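May
By the Residents' Newsletter desk

Bulk pickup returns to the Pavenar district this month, and the rules have changed a little since last fall. Each household may now put out two large items per pickup, up from one. Sofas, tables, bed frames and rugs all count as large items. Bottles and cans do not, and go in the regular blue bin with the caps on.
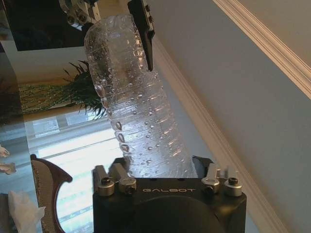

Clear plastic bottles go in the blue bin.

Trucks will cover Damen Street and everything east of it first, then Lemaire Court. Items should be at the curb by 7 a.m. on Thursday. Anything left out after the truck has passed will have to wait for the next round. 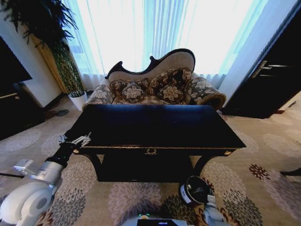
Issue 17

Furniture in good shape does not need to go to the curb at all. The Brekico reuse store takes tables, chairs and sofas and will collect them free of charge from ground-floor addresses. Upstairs pickups cost extra – ask when you call. Last year the store passed on 3784 pieces to new homes.

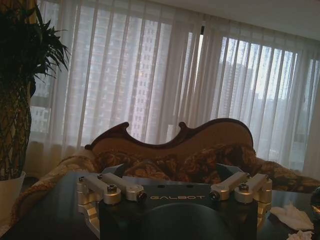

The store can't accept mattresses, cribs or anything with broken glass. Those still go through the city, and mattresses must be bagged. To book, call extension 3870 before noon and have your street address ready.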